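Home Visits Food and Packing Archive Contact

Visit to the Grallel open day in Stedov

In February I went to the open day of Grallel, a small packing company at the end of the bus line in Stedov. I wanted to go last year also, but then the places were full. This time I wrote early and got a place in the morning group, which started at nine. The visit was free, only the lunch had a price.

Our guide was Ursina Strebel. She has worked there since the company moved from Tikdale, and she speaks slowly and clearly, for which I was thankful. First she showed us the store of flat cardboard. The boxes arrive flat and are folded by hand on the day they are needed. Ursina folded one for us in a few seconds. When I tried, my side flaps were in the wrong order and I had to open it again.

Grallel does not make any food. The snacks come from other companies and here they are put in boxes for shops, offices and sports clubs. On the morning of our visit there were 79 orders on the board, the biggest one for 152 boxes. Ursina said that before the summer holidays it can be 449 in one day, and then people from the office come down to help.

After the store we came to the part I liked most, the tables with the snack bars. I expected metal tables, but there was pine wood with dark knots, and it made the room feel more like a kitchen.

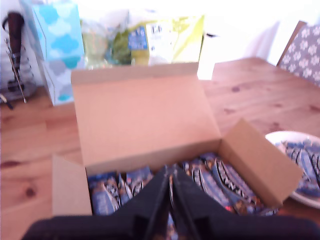

Snack bars in blue wrappers, packed in an open cardboard box.

I learned that the bars do not all need to lie in the same direction. One group can stand with the ends up and another can lie at a slant, if the box is full to the walls. A box with free space is worse, Ursina said, as the bars move on the road and the corners of the wrappers become damaged. She let us shake two closed boxes, a full one and one with a gap. The difference was easy to hear.

A man in our group asked about plastic filling. They stopped using it, and now they keep more sizes of box - 49 in the list, but most days only six or seven are used.

Lunch was soup and bread in the upstairs room. I sat with Štefánia Tichý, who buys snacks for a school shop and had many questions about prices. I could not follow all of it.

The shop by the exit closes at two, so do not stay too long at lunch. I bought one mixed box and carried it home on the bus.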